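Stilham library to stay open later from August

STILHAM — The town library will keep its doors open until 20 minutes past 6 in the evening starting in August, after a trial run this spring drew more people than planned.

The library logged 1018 evening visits during the trial. The target was 1000.
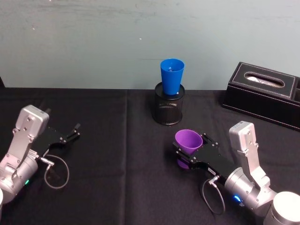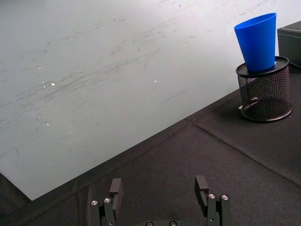 Branch manager Leonie Eder said the new closing time was picked to match the last bus to Pradevora, which leaves from Sutter Street a few minutes later.

"People were leaving in the middle of things to catch the earlier one," she said. "Now they can finish."

Morning hours will be cut on two days to cover the cost. Tamer Nimri, who brings his daughters to the early story hour, asked the town to put one of those mornings back. Eder said story hour will move to the afternoon — at least until the end of the year.

The study rooms can be booked at the front desk or by phone. Late fees are not changing.

The town council will look at the hours again when it sets next year's budget.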